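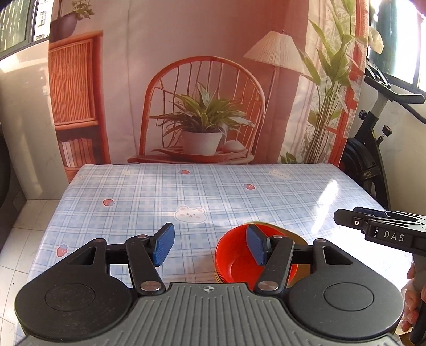

Figure 3. Stacked bowls on the plaid cloth, seen from the camera on the hand-held gripper.

4.2 Finding the rim of the top bowl

The planner needs one point on the rim and one direction for closing the fingers. My first version used only colour. It worked well for the red bowl, but the bowls under it show only as thin yellow and orange lines on one side, and the program often joined these lines to the top rim. The strawberries on the cloth are also red, so I had to remove small regions before the next step.

In the second version, which I wrote with Teguh Sitompul, we fit an ellipse to the edge points and keep only the highest one. Points covered by the finger pads are masked. The mask is fixed for each opening width and is stored in the Sokach settings file.

I labelled 3000 images by hand for the test. The ellipse method gave a usable rim in 90 per cent of them. Most failures came from strong sunlight on the cloth, where the edge detector follows the border of the bright patch. A smaller group came from glossy bowls, because the reflection makes a second edge inside the rim.

One image takes about 100 ms on the laboratory computer. This is slow for closed-loop control, so at present the rim is calculated only once, before the approach begins. In February I will move the edge step to the Nasska library and measure the time again.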